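Skarnent Flower Workroom - monthly safety check, February
Area: bench, cold store, back corridor
Checked against the Hulik sheet, which was written for a much bigger place than ours.

1. Floor and walkways
Pass, just. Stem cuttings swept up at the time of the check. I am told this is always the case. The bin was full to the lid, so I have my doubts.

2. Knives and snips
Fail. Two pairs of snips left open in the sink under the foliage. The sheet says "stored safely when not in use" and somebody had ticked it before I got there. Tick removed.

3. Gloves
Pass with comment. The Grokel catalogue calls its gloves "thorn proof". I pushed a rose thorn through the palm of a new one without much effort. Treat them as thorn resistant at best, and wear one on the hand that strips the stems. Sizes small and large in stock, no medium.

4. Sleeves and straps
Pass. Long sleeves down to the wrist, cuffs done up. Loose straps to be tucked in before using the ribbon cutter.

5. Water and buckets
Fail. One bucket behind the cold store door, again. A full one is heavy and the handle is cracked. The last three sheets say "to be replaced", and I would like to see the new one before I write it a fourth time.

6. Flower food and cleaner
Part pass. Cleaner is labelled. The Um sachets are in an old biscuit tin with no label at all. Everybody says they know what is in it. Label it anyway.

7. Electrics
Cold store plug tested, sticker in date. Extension lead by the wrapping bench is rated for less than the heater that was plugged into it. Heater unplugged and moved.

8. First aid box
Plasters: box says 100, a good deal fewer inside. Eye wash out of date.

9. Spending
Repairs came to £1,069 last year and I can't find what most of it was spent on. The quote for new flooring is £3,915. Try a mat first.

10. Hand-tied work
Stems held low, thorns off below the tie, leaves off below the water line. Fine while I was watching, and I'd want to see it again on a Saturday with a queue at the counter. Recheck items 2, 5 and 8 next month. 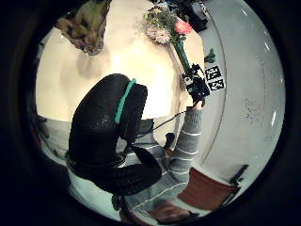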